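Floltau Hand Gripper, with wrist camera
Stomen Ullance range / Teaching tools

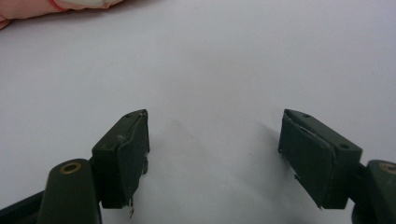
View from the wrist camera, fingers open over a white surface. Finger pads are a consumable; see below.

The Floltau is a gripper you hold in your own hand. You pick things up with it, the camera records what it sees, and later a robot arm is expected to do the same without you. How well it manages depends a good deal on how well you did, so we suggest a bit of practice before pressing record.

Both fingers close towards the middle when you squeeze the handle. There are no motors in it and nothing to warm up. If it feels stiff on a Monday, so do the rest of us.

What's in the box
Hand gripper with fingers fitted
Wrist camera and bracket
2 spare pairs of finger pads
Cable, 3 m
Printed guide, which is short, so please do read it

Finger pads
The pads take all the abuse. The surface layer starts to chip and lift along the upper edge, and after that it peels. A scuff in the middle is cosmetic and can be ignored for as long as you like. A peeling edge will catch on cloth sooner or later, and your robot will learn to catch on cloth too, with great dedication. Change pads in pairs. One new pad and one old one gives you a grip that pulls to one side, and a folder of recordings you will not enjoy sorting out.

Trim any frayed fibres with scissors. Do not pull them.

Recording tips
Keep both fingertips in view the whole time. Start and finish with the fingers open. Go at the speed you would like the arm to go, remembering that the arm has no lunch to get to. Soft items such as clothing want a slower approach than you think, and more goes at it.

Use with the Pavliuk arm
The same fingers fit the Pavliuk arm with the adapter plate (sold separately, sorry). Matching fingers on both ends saves a lot of head scratching.

Details
Finger colour: dark olive green
Finger finish: matt plastic
Pads: replaceable, sold in pairs
Camera position: fixed, looking down past the fingers
Handle: left or right hand

Spares
Finger pads, one pair: £27
Adapter plate for Pavliuk arm: £44

Returns
Unused pads can be sent back within the month. Used pads cannot. We have seen what you do to them.

Page updated Tuesday, January 2, 2018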